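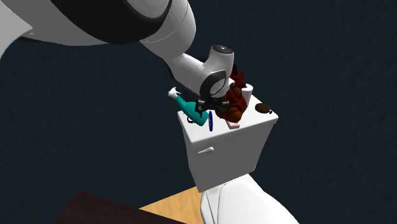 Figure 1. The cluttered cistern task in the Kivatex bathroom pack, with the gripper in among the objects on the lid.

4. Trying out the Kivatex bathroom pack

I'll be upfront about how I came to this one. I wanted a simulated home kit that I could get going on my own desktop machine, without a week of fiddling, and Kivatex was the one that Joon-young Seo kept on at me to try. We used the October 2023 release, with the Ultard planner on top and all the default settings left alone (I did change the wall colour once, got bored and put it back).

The pack gives you a bathroom, an arm and a big box of household objects, and it drops those objects on whatever surface you name. I went for the toilet cistern. It's a narrow shelf at an awkward height, people really do pile things on it, and most of the kits I've used before stick to kitchen tables. A typical layout is the one in Figure 1: the teal spray bottle is lying on its side with its nozzle poking out past the edge of the lid, and the toy chicken is close up against the hand. Most of the things have ended up towards the left and centre, and the right-hand part of the lid is nearly bare apart from one round brown object near the back corner.

I like that sort of mess a lot! Other kits tend to space things out politely, and then you get lovely scores that mean very little once you're in a real house. Kivatex lets things lean and overlap, and you can turn the crowding up or down with a single slider.

4.1 What we ran

We ran 48 layouts with two grasp settings, a wide one and a narrow one, and gave the arm four tries at each target before moving on. Joon-young picked the targets so that I couldn't quietly favour the easy ones. Setting this up took me an afternoon, and a good chunk of that went on finding where the licence file was meant to live (it's in the Ultard folder, which the manual mentions on a page I'd skipped).

The narrow setting was the better of the two for anything standing close to a neighbour. The wide one was happier with the bottle, but it had a habit of nudging whatever was next door, and on a shelf this size a nudge matters. Thin objects near the front edge were the hardest for both. I'd have liked a way to tell the planner to stay clear of the edge altogether, and the Cifuentes add-on is supposed to do that, but we couldn't get it to load with this release.

4.2 Would I pay for it?

Yes, with a grumble or two. The object models are good, the physics held up well and the help desk answered me the same day. The pricing is odd, though — you pay per room, so the bathroom and the hallway count as separate purchases even if you only want a single shelf from each. Ellance sells its rooms as one bundle and that suits a small lab better, but its clutter is much tamer and I went back to Kivatex for the tests in Section 5.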